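4 min read

Progress report to the equipment fund, second period
Project: small-part handling cell, Hamine workshop
Prepared by Joris Dierckx
Tue 10 September

The last report ended with the sentence "we expect to place the main order shortly." I have been asked to say how shortly. The main order has been placed. It took three quotes, two revised quotes and one phone call in which I was put on hold long enough to rewrite the spare parts list.

Where the money stands

The arm and controller came in under the line we gave you. The gripper did not. Our original budget treated the gripper as an accessory, the way a person buying a truck might treat the tires. Cikeo quoted for the gripper body with blank fingers, and Mazurek quoted for the body with fingers cut to our drawing. Mazurek cost more on paper. Once we added our own machining hours to the Cikeo price, the difference came down to 538 dollars, in Mazurek's favor. We went with Mazurek and I would like it noted that I had argued for Cikeo.

Delivery was promised in 20 working days and took 30. In the meantime we ran on the loaner set, which has the dents of everyone who borrowed it before us.

What we have spent so far falls under arm, controller, gripper, mounting plate and freight. What we have not spent falls under guarding, the second finger set and training. I had hoped to move the training money into guarding, but the training turns out to be a condition of the warranty, so it stays where it is and I will be attending it.

What we underestimated

Fingers wear. We knew this in the general way that people know about dentists. The first budget allowed one spare set for the whole grant period. At our planned rate of almost 1000 picks a shift, one spare set looks hopeful, and I am asking to move to three. The cost is small next to the arm and large next to the line it comes from, so it needs your signature.

We also left out fixtures completely. The cell needs something to pick from and something to put into, and the original plan had parts arriving at the gripper by a process it did not describe. Bavia has quoted for two trays and a nest plate. The quote is attached as item four, with my apologies to whoever reads the drawings, which are in the wrong order.

Software licenses are on budget, mainly through our not having installed the expensive one yet. I would rather decide on it after the cycle tests than before. The sales representative would rather I did it the other way around.

Work at hand

The current round is about holding turned parts across the diameter with the bore left clear, so a later station can get at it. This is the work that decides which finger profile we buy in quantity. A stepped profile gives us a raised contact face with a wider plate behind it, and most of the discussion has been about how tall that face should be. Taller reaches further into a tray. Taller also costs more and bends sooner.

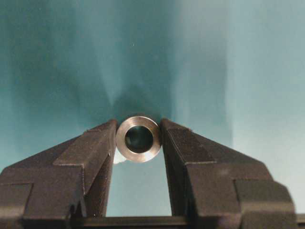
Joris, go back over the contact faces before you sign for three sets, was the comment from Wanda on the draft, followed by the suggestion that we buy one set of the tall profile and one of the short, run both to the end of September, and order the third when we know which one we complain about less. She also asked why replaceable pads were not priced. They were not priced because I had not thought of it. Mazurek has now been asked for a figure.

I have changed the request accordingly. It now reads: two finger sets this period, one tall and one short, with the money for a third held back until the wear measurements are in.

Requests for decision

1. Approve the transfer for two finger sets, third set held.
2. Approve the Bavia trays and nest plate as a new line called Fixtures.
3. Leave training as it is.
4. Defer the second software license to the next period.

The guarding quote is still outstanding. I have chased it twice and will send it separately when it arrives.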